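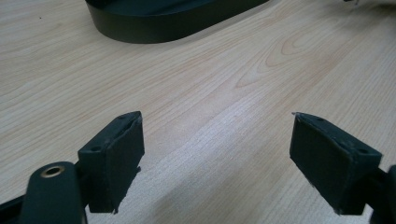 Figure 1. Wrist view, hand-held gripper open over a wood tabletop, nothing between the fingertip pads.

Jurnthorpe Tabletop Handling Set
Data card and rules for recording

Version note: revised 5/27/26. Replaces all earlier copies of this file.
Maintained by: Amparo Benítez (data), Milan Bosman (hardware), Yannick Boyer (review)

1. Purpose

The Jurnthorpe set is a collection of short recordings of everyday handling tasks on tables and counters, made with hand-held grippers. This file states what the set contains, how recordings must be made, and what users may do with them. Sites that contribute recordings are bound by Sections 3 to 6. Users of the data need only Sections 2, 7 and 8.

2. Contents

The current release holds more than 400 recordings from 19 sites. Each recording folder contains the video, the gripper opening over time, the estimated tool path, and a short text label for the task. Folders are named by site code and running number. A recording that has been withdrawn keeps its number, and the number is not used again.

Recordings are stored whole. The opening approach and the final retreat are part of the task and must not be trimmed, even where the gripper is empty.

3. Before recording

3.1 The operator shall inspect both fingertip pads. Light scuffs and small chips along the edges are acceptable. A pad that is split, loose on its mount, or worn through on the gripping face shall be replaced.

3.2 Pads are replaced in pairs. The site log shall show the date and the pad batch.

3.3 Links and pivots shall move freely through the full range of opening. Oil is not to be applied near the pads.

3.4 The lens shall be wiped with a dry cloth. Both pads must be visible in the view when the gripper is fully open.

3.5 Lighting should be soft and come from above where the site allows it. Shiny tabletops are permitted. Some reflection on varnished or polished wood is expected, and it is not grounds for rejection unless it hides the object being handled.

4. During recording

4.1 Begin with the gripper open and clear of all objects. Hold still until the ready tone sounds.

4.2 The free hand stays out of view unless the task label calls for two hands.

4.3 Pads may come close to the surface but should not be dragged across it. Contact with the table is to be noted in the log.

4.4 Objects that play no part in the task may remain on the table. They shall not be moved between takes of the same task.

4.5 A failed grasp is kept and labeled as failed. Operators shall not repeat a take solely to obtain a cleaner result.

5. People and privacy

No face, badge, screen or postal address may appear in a released recording. Sites using shared rooms must post the notice in Annex B at the door. Any person recorded by accident may ask for removal by writing to the site lead, and the request is to be honored without asking for a reason.

6. Review

Each upload is checked by one reviewer from a different site. After every 200 uploads, a second reader checks a sample chosen by the Akus script. Disagreements go to Yannick Boyer, whose decision is entered in the review log with the initials of both readers.

Causes for rejection:
Missing or broken gripper opening data
Both pads out of view for most of the task
Label does not match the task performed
Breach of Section 5

7. Known limits

Light wood surfaces are over-represented. Objects at the top of the view are often only partly visible, and users should not rely on a single still to identify them. Dark objects and dark pads can be hard to separate in low light. Tool path estimates drift on surfaces with little texture; the Pillai correction, supplied as a separate file, reduces this but has not been applied to the main release.

8. Terms of use

The data may be used for research and teaching. Use on a working robot near people requires a separate risk assessment by the user, and nothing in this file takes the place of one. Redistribution must include this card in full. Models trained on the set should name the release they used.

Errors should be reported through the Plusent tracker under the tag "card." Earlier drafts of Sections 3 and 4 were prepared by Pascal Lecomte and Évan Renaud.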